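Desktop Recovery Project: Progress Report to the Leite Fund
July
By Noelia Alcaraz, project lead, Nulleo

This report covers the strip-down and inspection stage. The grant pays for recovery of usable parts from retired desktop computers; delivery to Avov begins in the next stage.

1. Bench layout and case handling

All towers are now opened lying on their side on the slatted aluminium table. The side panel is taken off and laid inner face up, so that its clips and ribs can be checked for breakage. Drive cables stay connected until the processor and memory have been dealt with.
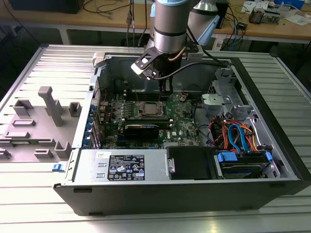
2. Processor sockets

Socket damage remains the main cause of rejected boards. Each socket is inspected empty, with attention to the metal retention frame and its mounting screws. Boris Danko has rewritten the inspection sheet, and it now fits on one page.
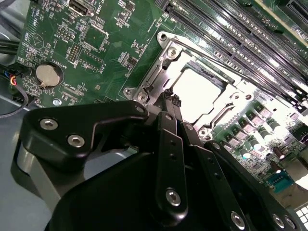
3. Throughput

The stage target was 2,000 machines. We completed 2,353, of which 840 were Dell towers with blue drive rails or clips. These are the quickest to process, as the drives are held without screws. Processors are checked with the socket open and the lever raised before anything else on the board is touched.

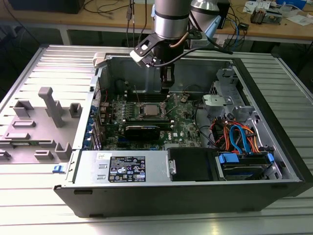 Graphics cards are removed next, followed by memory. Coin cells go into a separate tub and are weighed monthly. Power supplies are sorted by the rating on the label; units with no legible label are sent straight to metal recycling.

4. Open points

Storage for drive cages is nearly full. Lurkance has quoted for four further racks - the quotation is attached as Annex B. Cable sorting is behind schedule. The SATA and power leads tangle below the drive cage and take longer to free than we had allowed for.

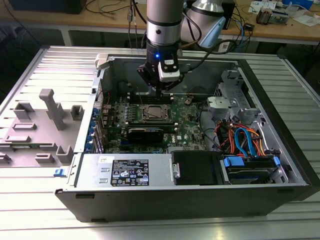
We ask for approval to move the unspent transport budget to cable sorting for the next stage. The total grant is unchanged. Baptiste Moulin will supply the revised budget table on request.

Comments

Kamol Onsri: Does the total in section 3 include rejected boards?

Noelia Alcaraz: Yes. It counts machines opened and inspected. Rejects are listed in Annex A.

Decha Jitpraphai: Transfer looks fine to me. Please send the budget table before the call.

Contact Nulleo | Copyright Nulleo | Back to top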